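Teaching two arms to share a kitchen counter: our term project report
5 min read

So this is the write-up for our planning and control project, which Berkay Tatlı and I (Alper Baysal) worked on from January until the lab kicked us off the cluster.
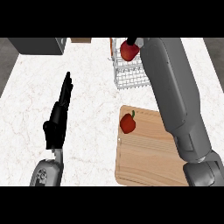 The task sounds like nothing: apples go in the basket, two arms, one counter, all in simulation. We picked it because I figured the planner would be the easy part and we could spend our time on perception. Wrong! The planner ate most of the term.

We called our code Vilex (Berkay's name, I lost the vote). It has a task layer that decides which arm goes for which apple, and a motion layer that finds a path and hands it to the joint controllers. At first each arm planned on its own and treated the other one as a frozen obstacle. That's fine as long as only one of them moves. When both moved, they'd each plan through the spot the other was just leaving, then both stop, then both replan, and you could sit there and watch them twitch at each other until the timeout.

Our fix was a reservation table. Before an arm moves, it books the chunks of space it's going to sweep through, with time stamps, and the other arm has to plan around the booking or wait. I wrote the first version with a fixed time step and it was painfully slow, so Berkay redid it with intervals over one long evening and it got good enough to run a full batch overnight.

We ran 3707 episodes with random apple positions. The independent planners finished 2701 of them. With reservations on, same seeds, the timeouts from twitching pretty much went away, but we got a new kind of failure where the idle arm parks somewhere dumb and blocks the basket. We added a cost for hanging around near the basket and that helped, though I tuned it by hand and I'm not proud of the value.

Perception was a smaller piece than we'd promised in the proposal, sorry. We take the rendered image, segment the apples by color, and get a position from depth. It loses an apple when a forearm passes in front of it, so we keep the last known position for 72 frames before giving up. Red fruit on a pale counter is a pretty friendly case and I wouldn't trust our thresholds on anything else.

Stuff I'd do differently: log the planner's bookings from day one (we spent 2 weeks guessing), and write the replay tool before the planner. The grasp check also needs work, it only looks at contact and finger position.

Code and seeds are in the course folder under Vilex/final. Run the small batch first.

Related
Standia: a replay viewer for joint logs
Why our depth filter kept eating the table
Besturent team report: path planning for a delivery cart
Notes on tuning a wrist controller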